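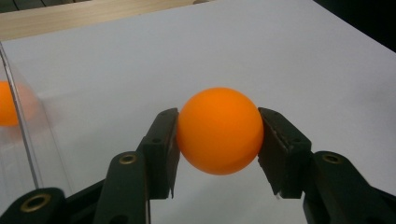
Lab Notes: Cleaning the demonstrations before training
Posted in January by the Panirum group

In the last newsletter we promised to report on the filtering work for Grorkine, our small policy for two-handed pick and place. We have now the first results, and they are better than we expected, so I will describe them in some detail.

The starting point was a set of 3,000 demonstrations, all recorded with hand-held grippers. For a long time we trained on everything. Our thinking was that more data can only help, and that the network would learn by itself to ignore the bad parts. But when we replayed the policy on the Roy arm, we saw often the same hesitation – the fingers came near the object, stopped, opened a little more, and only then closed.
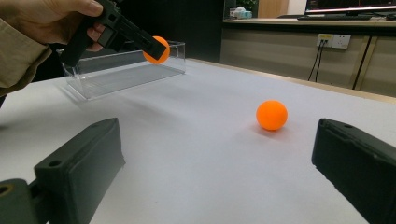 The filter we wrote looks at the last part of each approach, before the contact. It measures how long the fingers stay nearly still while the object is between them or close to them, and it gives a high score to episodes with a long pause. For this we need a good estimate of where the object is, and with the ball task this is easy, as an orange ball on a white tabletop can be separated by color alone. A ball at the clear box, with a finger passing in front of it, is the harder case, and there we use a small tracking model that keeps the last good position until the ball is visible again.

After scoring we removed 824 episodes. The policy was then trained again with the same settings and the same number of steps. In 70 test runs on the arm the hesitation became clearly rarer, and the grasps looked more direct. We did not change the network, the learning rate or the cameras, so I am quite sure that the effect comes from the data.

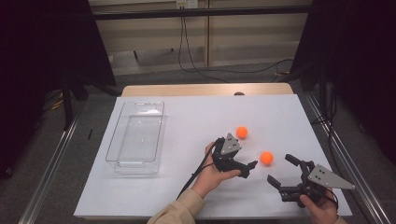 A reader at Famville wrote to us after the preview that a pause is not always a mistake, and that by removing it we may also remove the moments when the operator corrects a bad approach. I think this is a fair point. We will keep the corrected approaches in a separate group and train once with them and once without them. To make the comparison cheap, both sets will be reduced to 2,000 episodes.

The scoring script is in the shared folder, together with the list of removed episodes. If you use it with softer objects, please raise the pause limit first – the default value is too strict for them.

Contact the newsletter team | Copyright Panirum | Back to top

Recent items
Grorkine: what changed in the action format
Calibrating two wrist cameras without a board
Moving the Roy arm to the new controller
Notes from the Famville workshop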